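Notes on the Skindirell gripper fault

2024-09-14

I have been asked by several colleagues to set out what occurred with the hand-held gripper at our Langlois workshop this month. The following is my own account and does not represent the position of Urner.

The fault concerned closing force. The tool is set to stop at 40 newtons. During a routine session the jaws continued to close past that limit while Azucena Quintero was seating a sample part, and the tip of her glove was caught between the pads. She released the trigger and was not injured. The tool was tagged out and Abundio Olvera was notified.
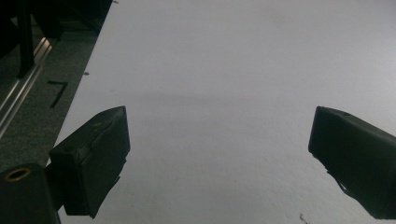 Mr. Olvera's inspection traced the fault to the force sensor cable, which had chafed where it passes the finger mount. With the signal lost, the controller read zero load and kept driving the motor. The firmware should have treated a missing signal as a stop condition. It did not, and I consider that the more serious of the 2 defects.

The maintenance schedule called for a cable check every 3000 cycles. The log showed that the unit had passed 2000 since its last check, so the work was not overdue. The interval was simply too long for the way we use the tool.

Gondetti has supplied a replacement cable with a heavier sleeve. A firmware revision is still outstanding. Until it is received and tested, operators are to keep their fingers clear of the jaws at all times and to place parts using the plastic tongs kept at the bench.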